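Setting Up a Door Task in the Brirkov Simulator

Before a Brirkov arm is released to a customer site, operators are required to rehearse door handling in simulation. Load the Jastden interior, select a panelled door and open the gripper fully before beginning the approach.
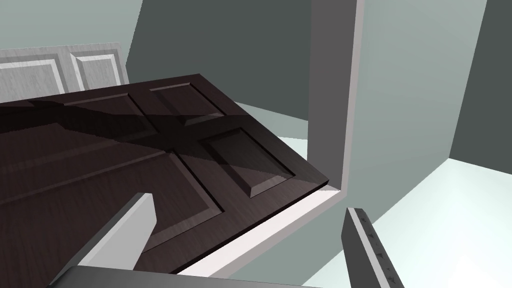
Rizwan Kodikara writes that a slower approach speed – he recommends 40 per cent – gave his team more consistent contact logs across 138 trials.

Save each trial under its own label, then export the log to the Kuderness console for review.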